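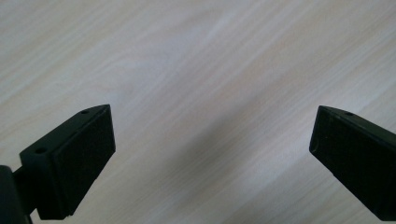 Trellis project: progress report to the Lunville fund, June
Prepared by Saranya D'Souza, with costs from Mali Owen

We're very pleased with how the equipment side is going. The first 2 hand-held grippers are in use at the Clulent workshop, and people have taken to them faster than we dared put in the bid. Nest Penry was recording table-top tasks on her first morning, and had rewritten our setup notes by lunch!

Spending so far
The grippers came from Georgiev at £295 each, including chargers and a carry case. Delivery was free because Mali collected them. We had set aside £900 for this line, so £310 is left, and we'd like your agreement to keep it under the same heading for spares.

What we'd buy with it
Finger pads first. They're the part we expect to change most often, and Georgiev sells them in pairs with the screws. After that, a second set of fingers, so that a broken one doesn't cost us a day's recording. Smaranda Pîrvu has asked for a better storage shelf as well - we think we can build that ourselves out of what's in the workshop.

The robot arm
Still the big question, and the exciting one. Smaranda has been through three quotes and has ruled out the cheapest, as its maker wants a yearly service contract on top. The other two would both fit our bench and take the same fingers we already own. Prices are firm until the end of the summer. Mabli Penry is checking the floor loading and the power supply before we choose, and she has already found that we need one extra socket on the window side.

Still to do
Insurance for the grippers when they leave the building is not settled. The broker has the serial numbers and owes us a figure. Training for the evening group is also behind, and Nest has offered to run two sessions.

We'd love you to come and try the grippers before the arm decision. Mali can arrange a time, and mornings are best.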